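Teaching Two Arms to Tidy a Desk – Project Report

24 shares 6 comments

Our group picked desk tidying because all of us are bad at it. The goal for the semester was to teach a pair of robot arms a few small office jobs by steering them remotely, recording what the arms did, and training a policy on those recordings. We called the project Remon, and we still like the name!

The first weeks went to learning how to drive. Each operator holds two small leader arms, and the big ones follow. It sounds easy until you try to pinch something flat. Dalal Abou Jaoude got good at it fastest, so she wrote the practice routine the rest of us used – ten minutes of moving blocks before any recording counts.

For the real sessions we settled on paper handling. The main task was to pick up the red folder and stand it in the file organizer on the other side of the table. The folder starts within reach of the right arm and the organizer is over by the left, so the operator has to plan a handover somewhere in the middle, with a clear acrylic box standing near the back. We left a gray block and a little wooden cube out as clutter, and we loved how much that changed the way people drove. Everyone began lifting higher.

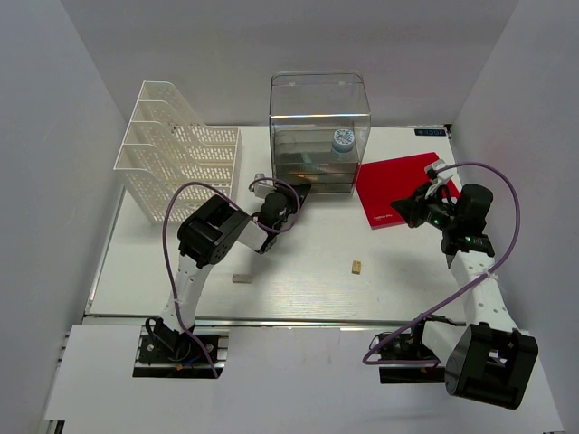 Nusrat Shaikh asked at our midterm talk whether we were recording too many perfect runs. If the operator never fumbles, she said, the policy never learns how to get out of a bad grip, and she would trade a stack of clean demonstrations for a few messy ones with a good recovery in them.

She was right, and we changed the plan that same evening. By then we had 200 demonstrations of the folder task, nearly all of them smooth. We recorded 200 more where the operator started from a poor grip on purpose – one corner only, or a folder already tilting – and fixed it by hand. Those sessions were slow and a lot of fun.

Trimming the files took longer than we expected. Waldemar Baran wrote a script that cuts the pauses at the start and end of each run, and it saved us in September when we had to redo the whole set after finding a timing mismatch between the two arms (the left one lagged a bit in every file).

Still open: the handover. The policy reaches for the folder nicely now, but it lets go too early with the right gripper, and we want to try a slower demonstration style for just that part. Carla Sabbagh is keeping the recordings and the script together for next year's group.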